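4. Litter and Soft Furnishings in the Studio Rooms
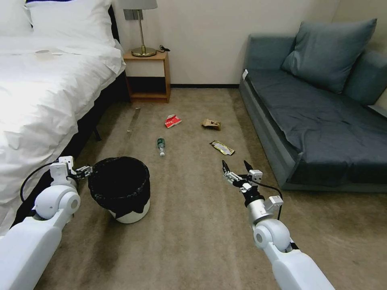
Daltham, 1st October

Figure 1. Studio room, bed side, with four pieces of litter on the carpet between the bed and the sofa.

4.1 Setting

The third part of the study deals with the studio rooms at the Usmani building in Daltham. These are single rooms let for short stays, with the bed and the seating sharing one floor. We chose them as a contrast to the two-room suites in Section 3, where the sleeping area has its own door and the litter counts for bed and seating could be kept apart without much argument. In a studio the two run into each other. A wrapper dropped by someone sitting on the sofa and a wrapper dropped by someone sitting on the bed can end up on the same piece of carpet, and the recording sheet has to say where it was found without saying who dropped it or from where.

The studio in Figure 1 has a brownish gray carpet, a bed on one side and a blue-gray sofa on the other. The strip of floor between the two is what we call the walkway in the tables. Every studio in the sample has a walkway, though its width and shape vary with how the sofa is placed. Where the sofa stands at an angle to the bed, as in Figure 1, the walkway was measured at its narrowest point.

Room records were made by Lourenço Lobo and checked by Humaira Sandhu, who worked from the sheets and photographs and had not been in the rooms. Where the two disagreed, the room was marked as open and settled at the end of the week. Across the whole study the records cover 2,554 items of litter, of which 828 came from studio rooms.

4.2 What was counted

An item was counted if it was loose on the floor, on a seat or on a bed, and if the person recording it judged that it had been used up or thrown aside. Clothing, shoes, chargers, books and bags were left out, as were dishes. This rule gave us less trouble on the floor than on the bed. Things lying on carpet are mostly either litter or plainly not. Things lying on a duvet are harder to place, as guests use the bed as a table, a desk and a shelf, and an object on the bedding may have been put there on purpose.

Color made this harder still. Bedding in all the studios is white, and pale objects on it are easy to miss. The room in Figure 1 has one such object, small, round and pale, on the duvet below the pillows. It is nearly the same white as the bedding and could be read as a low cup or as a roll of something. The sheet lists it as "bed, pale, uncertain" and it does not appear in the count of litter. We kept a separate column for entries of this kind and report them in their own table, so that a reader who would rather include them can do so.

The four pieces on the carpet were entered as walkway items. We did not sort litter by material at this stage. An earlier version of the sheet, used in June at the Givmont site, asked for material as well as place, and the answers were too uneven to use. Film, foil and coated paper were mixed up often, and the two people recording had different habits. Place was recorded well by both, and for the present study we kept only place.

4.3 Zones

Each studio was divided into five zones: the bed surface, the bed edge, the walkway, the seating, and the nightstand with the floor directly in front of it. The zones were drawn on a plan of the room before recording began, and one plan was used for all rooms of the same layout.

The bed edge needs a word of explanation. The duvets supplied by the building hang over the sides of the mattress, and after a night's use they hang unevenly. In some rooms the edge nearly reaches the floor on one side and stops well above it on the other. The bed base in these rooms is black along the side and sits on short legs, and the space under the overhang is dark. Litter that has gone in under the hanging edge cannot be seen by a person standing in the walkway. We therefore treated the overhang and the floor beneath it as one zone, and recorded it last, after the duvet had been lifted. Doing it earlier would have moved items from the bed surface onto the floor and spoiled the walkway count.

The nightstand is a wooden one with an off-white drawer front and an open compartment underneath. The compartment was included in the nightstand zone. It is dark inside and is best checked from a crouch. The top was included too, but the table lamp and any cable lying there were treated as furnishings. Cables were a small source of error in the first rooms, where a short black cable was twice entered as litter and later struck out.

The seating zone covers the sofa seat, the armrests and the loose cushion. The cushion is large, and guests tend to push it into the far corner, between the armrest and the backrest, where it leans on one point. Recorders were told to lift it once, look, and put it back as it was. The sofas were not pulled away from the wall. We know from housekeeping staff that things collect behind them, and the figures for seating should be read as low for that reason.

4.4 Results for the studio rooms

Of the 828 items, 400 were found in the walkway. This is the largest share of any zone and larger than we had expected from the suites, where the seating zone came first. The bed edge was second. Bed surface and seating were close to each other, and the nightstand zone had the fewest.

The walkway figure did not depend much on how the bed had been left. We compared rooms in which the duvet had been pulled straight with rooms in which it was rumpled, and the number of walkway items was about the same in both. The bed edge was different. Rumpled beds had more items under the overhang — in a few cases the whole count for the room was there, with a walkway that looked tidy to anyone coming through the door.

The position of the waste bin mattered more. In the Usmani studios the bin is kept beside the bed. The Faretti rooms described in Section 3 had a bin within reach of the seating, and the floor there was clearer. We did not move bins during the study and cannot say how much of the difference comes from the bin and how much from the rooms or the guests.

4.5 Order of work

Housekeeping staff at Daltham had their own order, which was to strip the bed first and pick up afterward. For recording we reversed this. Floor items in the walkway were taken up before anything was done to the bed, then the seating, then the nightstand, then the bed surface, and the overhang at the end. Two of the staff kept our order after the recording was over, saying that they stepped on less. Two went back to the old one, which saves a trip across the room with the linen.

We make no claim about which order is faster. Times were taken in only a small part of the rooms, and the person doing the work was also filling in the sheet. A timed comparison, with the sheet left out, is planned for the Givmont site, where the carpet is darker and the sofas stand parallel to the beds.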